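Kaewkla Project, Fault Review
Minutes of the meeting held 26/02/2024, Cinesby, upstairs meeting room
Present: project lead, data lead, floor lead, two operators, safety officer, Skornham site engineer (by phone)
Apologies: Zosine support

1. Previous minutes
Accepted with one change. Under item 4, "resolved" now reads "not seen again." The safety officer said these are different claims and would like the minutes to stop mixing them up.

2. The Skornham stop
The site engineer went over the fault. During a liner change the arm closed on the bag, failed to register that it had hold of anything, and kept closing until the liner tore. It then dragged the bin toward the edge of the work surface. The floor operator hit the stop. There were no injuries. The log shows the stop command was accepted, but the left jaw did not release until power was cut.

Zosine's written reply calls this "an isolated sensing event." The meeting did not accept that wording. The site engineer has three more log entries with the same pattern, none of which ended in a stop because the bag happened to slip out first. Zosine has been sent all three and has answered on none of them.

3. Whether our recordings are to blame
The liner task is recorded by hand at Station 5 with a pair of hand grippers, and the Skornham arm is trained on the result.

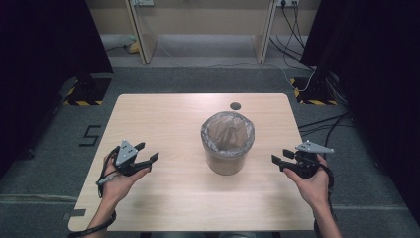

Station 5, liner task, a hand gripper on each side of the lined bin.

The data lead reported 1807 recordings in the current set. Of these, 100 were pulled and watched in full. Her view is that the set is clean. Asked how the 100 were picked, she said they were the most recent. The project lead said this tells us about recent recordings and little else, since the arm was trained in August on older ones. A fresh sample is to be drawn across all dates.

One operator said the left gripper has felt stiff on opening for weeks and that this was written in the station book. The floor lead had not seen the entry. It was found during the meeting, on the page where it was supposed to be.

Discussion of the linkage followed. Zosine puts the stiffness down to operators squeezing too hard. The operators do not agree, and asked why the right gripper would be fine in that case.
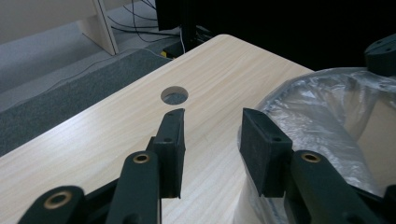
The floor lead wants the bushings on both units checked for play before anyone argues further about grip force. Agreed. It was noted that the jaw width reading is taken on one side of the linkage only, so a sticking finger could give a reading that looks like a firm hold when there is nothing but film between the pads. The data lead thinks this is unlikely. She was asked if it has been tested, and it has not.

The site engineer asked for the reverse case to be tested too: thin plastic held firmly, with the reading showing empty. That would be closer to what happened at Skornham. The same test will be run with the clear container, where the bag has to be held open at the mouth and pressed between the pads for longer.
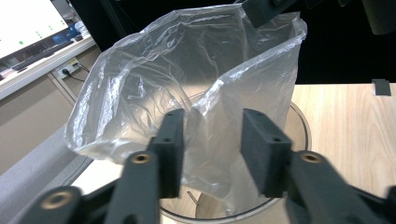

4. Stop and release
Zosine quotes 50 milliseconds from stop to jaw release. The safety officer asked for the conditions behind that figure and was sent a brochure. Until we have measured it ourselves the figure is not to appear in our risk assessment, where it currently appears twice.

The project lead asked if Skornham could go back to running with someone standing by the stop. The safety officer said no. A person was standing by the stop last time, and the jaw stayed shut. The liner task stays off at Skornham until release has been shown with power on and with power cut. The site engineer said his management will not like this. Noted.

5. Recording in the meantime
Agreed that recording may continue at Station 5 on the bin and the clear container. Operators can open their hands and let go, so the release fault does not carry over. Anything recorded with the left gripper is to be flagged and kept out of training until the bushing check is done. 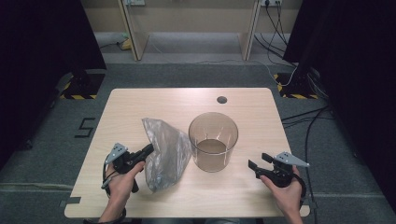

Station 5, clear container task. Bag on the table to the left of the container.

The data lead objected that flagging will cost half the set, as every liner recording uses both hands. The project lead pointed out that it will cost all of it.

6. Actions
Floor lead: check bushings on both grippers, swap in the spare left unit if play is found.
Data lead: new sample across all dates, method to be written down first.
Operators: thin film test, both ways, bin and container.
Safety officer: remove the release figure from the risk assessment.
Site engineer: send full logs, including the runs marked normal.
Project lead: ask Zosine again, in writing, for test conditions.

7. Any other business
The station book will be read at the start of each shift and initialed.

Next meeting when the bushing check is in. Zosine to be asked to attend.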